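Course notes, unit 4: Good practice when two arms share a workspace

Welcome back, everybody, and thank you for the lively comments on the last unit (I did read all of them, even the very long one about cable ties!). We are moving on to house rules now, the plain everyday habits that keep a two-armed robot from getting in its own way. You will practice them in simulation first, on the Trarkitz setup, and only then on the Bilau bench.

Rule one is that every arm has a parking pose, and you write it down before you write anything else. A good parking pose keeps the gripper closed and well away from the other arm's path. Please don't leave this for the end of the exercise, as so many of us have done, me included.

Rule two is about large, flat things such as tabletops, panels and boards. They are easy to forget when you are thinking hard about fingers and wrists, and a forearm can slide under one before you notice. Look at both arms along their whole length, and ask for each link what lies over it and what lies under it. 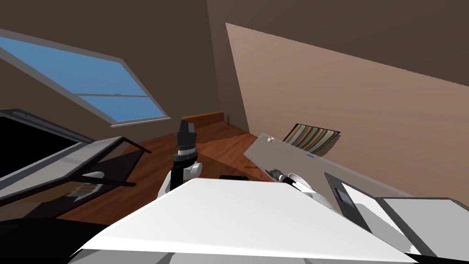
Lovely Manalo asked whether the collision checker doesn't do all of that for us already. It does a good part of it, Lovely, and I would never want you to switch it off! But the checker only knows about the shapes it has been given, and in Galang some furniture is loaded for looks alone, with no collision shape at all. So run the checker and use your eyes too.

Rule three: slow first, then faster. Your first run of any new motion goes at up to 2 percent of full speed, and you may work your way to 100 once both arms have finished a clean pass. Log each run in the Fasero sheet, with the speed and the parking pose you used, and do put in the runs that went badly, they are the ones I learn the most from.

For next time, bring your two parking poses and a short note on how you chose them. Ronaldo Buenaventura has the bench sign-up list, and mornings fill up quickly.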